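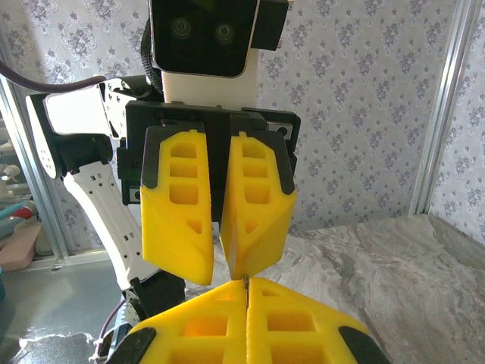
Odds and ends (household)

Odds and ends are the small, unmatched objects that gather on tables, in drawers and in the bottoms of bags in almost every home. The term covers loose toy bricks, clips, beads, scraps of foil, game pieces, bits of packaging and anything else that has come away from its set or never had one. They are cheap, easily lost and wonderfully varied, and a single tabletop can hold a surprising cross section of a household's play, cooking and repair work.

The phrase is used in the plural. Its origin is usually traced to "odd ends," meaning leftover pieces of cloth. Close relatives in everyday English include "bits and pieces," "bits and bobs" (chiefly British) and "knickknacks," although the last normally means something kept for show.

Typical contents

Toy building bricks are among the most common finds. The studded top makes a brick easy to recognize even when it is upside down in a tray, because the hollow underside is just as distinctive. Strays turn up far from the toy box, in laundry, under sofas and inside shoes. Red ones stand out on pale surfaces and tend to be picked up first; gray and clear ones can stay hidden for years.

Foil appears wherever food or candy has been unwrapped. A strip of it keeps every crease it has been given, so crumpled foil is hard to stack or file and usually ends up as a ball. Children love it for exactly this reason. It becomes armor, mirrors, fish scales and treasure, and a flattened piece makes a very good pond for a model landscape.

Clips, beads and small translucent parts form a harder group to name. Many belonged to something larger, and their owners keep them in the hope of finding out what. The collector Tamás Kocsis of Clurov called these "orphans" and gave them their own shelf. His collection ran to 313 pieces by the time it was shown at the Stiltau Room, each with a handwritten card. The cards are a delight: several say only "blue, kitchen." 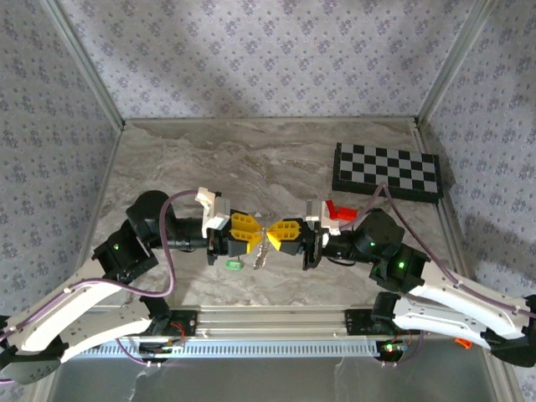

Sorting habits differ a great deal from one home to the next. Color sorting is the quickest and looks the best, and it suits beads and bricks. Sorting by material (paper, metal, plastic, wood) works better for mixed tables and makes recycling easier. Sorting by use is the slowest, but it is the one that gets things back where they belong, so it's the usual choice before a move.

The three-bowl method

A popular approach, taught at the Prevato craft evenings in Clurov, uses 3 bowls and a clear table. The first bowl is for things with a known home, the second for things worth keeping without one, and the third for things to throw out or recycle. Everything goes through the bowls in one sitting. Beginners fill the second bowl far too fast, and the usual advice is to choose a smaller one!

A short version of the method:

Empty the drawer or tray onto the table.
Pull out the largest objects and set them along one side.
Spread the rest in a single layer.
Pick up one item at a time and give it no more than 5 seconds.
Return the first bowl's contents before starting another drawer.

Thin and narrow items are the fiddly part. Toothpicks, screws and pen refills lie flat and offer little to hold, and they are easiest to lift by one end. Passing such a piece to another person goes best when it is held upright by the tip, leaving the other end free to take.

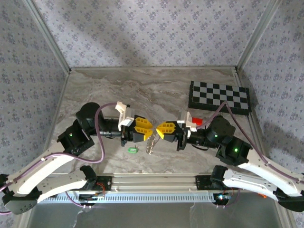
Surfaces and surroundings

The table matters more than people expect. A plain, matte surface shows small objects clearly, while a busy one swallows them. Marble patterns fall in between. Their gray ground and pale veining make a handsome background for bright plastic, but silver foil and clear beads can vanish into them, especially under low light. A raking light from one side helps a lot, as each object then throws a small shadow of its own.

Walls play a part too, mostly in the mood of the thing. Small floral wallpaper in gray or lavender has long been a favorite for sewing corners and game nooks, where a quiet repeat gives the eye somewhere to rest. The Orlandini pattern books devote several pages to papers of this kind.

Game boards as sorting trays

The folding chessboard deserves special mention. It was made for play, of course, but its grid of alternating squares is a superb sorting aid: one object per square, light squares for keeping and dark squares for asking about. A dark border stops the eye from wandering off the edge.
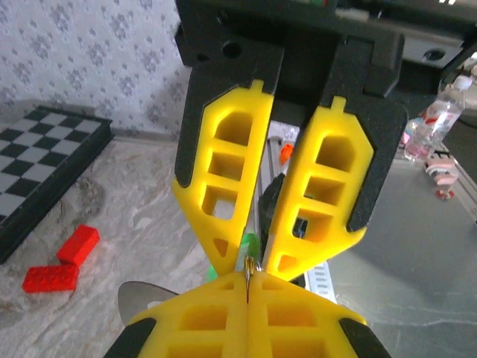

Folding boards also store well, and many hollow wooden ones hold their own pieces inside when closed. They are a classic source of odds and ends in their own right, as a set that has lost a pawn will often recruit a bead, a button or a toy brick in its place. Replacement pieces of this sort are sometimes kept long after the real pawn has come back.

In collections and display

Collections of everyday small objects are rarely large in size, though they can be enormous in number. Kocsis's later gift to the Stiltau Room brought its holdings to 3000 items, all of them stored in shallow drawers lined with felt. Visitors may open the drawers themselves, and the brick drawer is by far the busiest.

See also

Button box
Junk drawer
Board game storage
Scrap craft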